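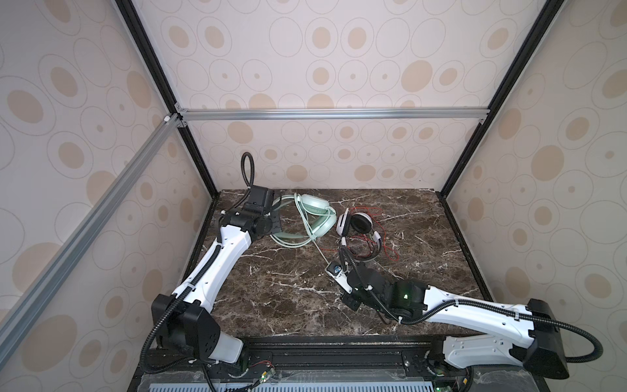
Home | Questions | Topics | Ask | Members

Open day with robot arms – can visitors bring their own things?
Print this page | E-mail this question

Asked 25 June 2018

Good day to all. I plan to visit the open day at Westholm in December with my two sons, 9 and 12 years old. The program says there is a demonstration where two robot arms handle headphones and their cables on a table. My older son would like to bring his own headphones and see if the arms can take them. Is this allowed? And must I reserve the demonstration separately? I wrote to the organizer, Joltden, but I did not receive an answer.

2 answers

Answer 1
I was there the last time. You can not bring your own things to the table, I asked the same. They use their own headphones, and the operator decides the order. The cable is the interesting part, in my opinion. One arm can hold the headphones up by the headband, but a thin cable goes where it wants, and then the other arm must come near it without pulling.
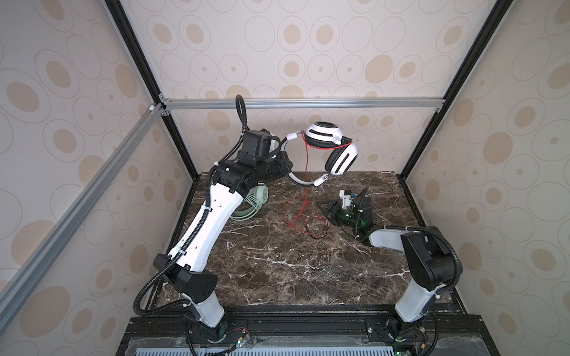
White headphones held by the left arm, with the red cable on the table.

For the reservation: you take a paper ticket at the desk in the Andrade building. Each group is 20 persons and the groups before lunch become full quickly. The demonstration is in room 407. Please ask your sons to stand in front – from the second row a child sees mostly backs.

Answer 2
No need to reserve, we just walked in. But it was late in the afternoon, so maybe it was luck. Parking is bad, take the bus to Pliltik and walk 5 minutes.

Contact us | Copyright 2018 | Back to top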